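Notebook, cell 2 — 6 November 2022

Fault of the day: the arm stopped in the middle of the memory step and threw code 911. Whoever at Praletti picked that number for "joint torque limit exceeded" either had a sense of humor or had never been to this country. I did what the number suggests and hit the red button, then read the manual, in that order.

What I know so far. The run was the usual rebuild sequence: card, drive, memory, processor, with the parts waiting in the fixture tray. It was run 21 since the last calibration. The previous ones went fine, or at least I had stopped watching them closely, and the log has no opinion on the difference. On this one the pick from the tray looked normal in the force trace. Then came the approach to the case, and at contact the Z force climbed in a straight line until the controller gave up. No search motion and no retry. It pushed like a man who has decided the door says PUSH.

Went through the program afterward. The search routine is still in there. It is also commented out, with my initials on the edit and a note saying "temp, put back after demo." The demo was last December. I have nothing to add to that.

Damage: one memory module with a chewed edge, now in the scrap box. The slot it was aimed at looks straight under the magnifier but I don't trust it, so that board is retired to fit checks. Gripper fingers okay. Wrist zero has drifted by 7 newtons, which explains why the soft limit came in as late as it did.

Put a clean set of parts in the tray and set up again with the processor socket left empty. If the thing is going to lean on something, it can lean on something that has no pins of mine in it that I care about.
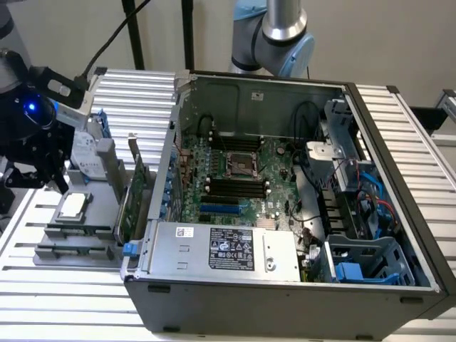 Andrade came back on the fault report before I had finished typing up the above. Their view is that the wrist offset is the real cause and the missing search only made it worse, and that we should stop running insertions at all until the zero has been redone cold, with the gripper off. They also asked why a force limit that lives in software was the only thing between the arm and the board. Fair question. I wrote back that it was under review, and it has been since I read the email.

So, for whoever opens this cell next:

No insertions until the wrist is re-zeroed. Free moves and picks from the tray at slow speed only.

Search routine is back in. Do not comment it out. If you must, put your own initials on it.

Contact limit now set in the safety controller as well as the program. Tested by having the arm press on the Ditar load block at slow speed, 7 presses, tripped every time.

Key to the Pliltaneo cabinet is back on its hook. It was in my coat.

Still open: the force trace has a small step in it well before contact, on the swing over from the tray. Could be the gripper cable pulling on the wrist as it turns. Could be noise. I'll strap the cable differently and run the same swing with nothing in the fingers, then compare. Old trace is saved under today's date, in the folder called misc, with all the other important things.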